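3.2 Legibility of printed marks on curved surfaces

The second part of the survey dealt with marks printed directly on small household goods and toys. Earlier work on label reading has mostly used flat samples, where the distance from eye to print is the same across the whole line. On a curved wall the ends of a line turn away from the reader, and the letters there appear narrower than those at the center. Gloss adds a further loss of contrast when a reflection falls on the print.

The sample held 213 items, of which 97 carried at least one line of text on a curved face. Items were sorted by print color, background color and letter height. Raters worked at a desk under even room light and were allowed to turn each item freely. A line was scored as legible if two raters, working apart, wrote down the same text. Figure 8 shows an item from the low-contrast group.
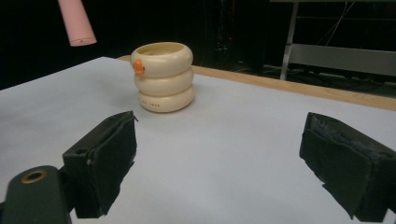
Figure 8. Cream-colored stacked toy with faint reddish-brown print on the front of the bottom ring.

Low contrast and small letter height tended to occur together. Warm print colors on cream or ivory backgrounds gave the weakest results, and in 11 cases the raters could agree only that text was present. Dark blue and black print of the same height was read without difficulty on all but the most tightly curved items. Raised or molded text was scored separately and is treated in Section 3.4.

The contrast scale follows Grultard, with one change. Grultard takes a single reading at the center of the line, whereas we took readings at the center and at both ends and kept the lowest. The change moved several items into a lower class, mainly those with long lines on narrow walls. The Pudero index was also computed, but it assumes a matte surface and gave unstable values for glazed and polished goods. It is therefore reported only for the matte items in Table 8.

Wear was not controlled. For items with faded print, the scores describe the condition at the time of rating and should not be read as a measure of the original print quality.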